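07/09/2021

Storage, Parnville room, continued from last entry.

Goal was to get the loose small parts off the bench and into the plastic drawer set before the Clastum order comes in. Bench had reached the point where a 10 mm spacer took longer to find than to fit.

Drawer allocation, top to bottom:

- fasteners, metric, M2 to M4
- fasteners, M5 and up, washers in bags
- cable ties, heat shrink, sleeving
- connectors, crimped leads
- labels, tape, spare marker pens

Weighed the fasteners on the Dotholm scale instead of sorting by hand. M3x8: 705 g including the tub. Tub is 184 g, so 521 g net. M4 not weighed yet. The old tally sheet says 2914 pieces for M3x8, but it predates the last two builds and I would not rely on it. Crossed it out.

Drawers bind when overloaded at the front. Heavy bags go to the back, ties and sleeving to the front. The M5 drawer still drags a little on the left runner -- wiped the runner, small improvement. If it gets worse, split the contents over two drawers.

The set stays on the floor for now. The shelf from Santoro is 1162 mm wide on the drawing, which leaves enough for the drawers and one box next to them, but I have not checked the depth. Measure before drilling.

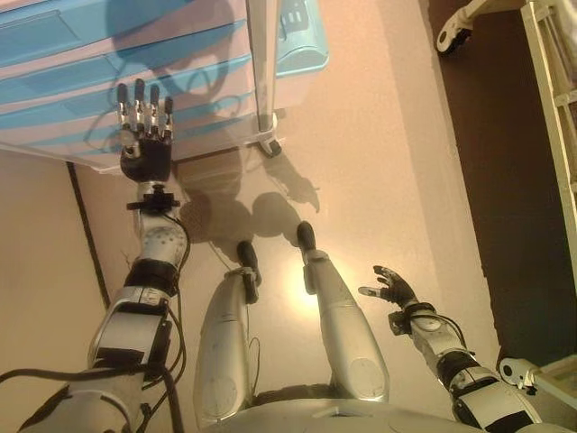

Drawer set on the floor, light blue box behind it.

Labels: printed the first batch too small, unreadable from standing height. Reprint at double size, part type on the first line and size on the second. Put them on the left of each drawer front so that they line up down the stack.

Open:

- reprint labels
- weigh M4, start a new tally sheet
- Santoro shelf: depth, wall fixings
- bag the odd-length M5 screws separately, currently mixed
- ask Clastum whether the connectors ship in trays or on tape. Trays will not fit the drawers and would need a shelf of their own.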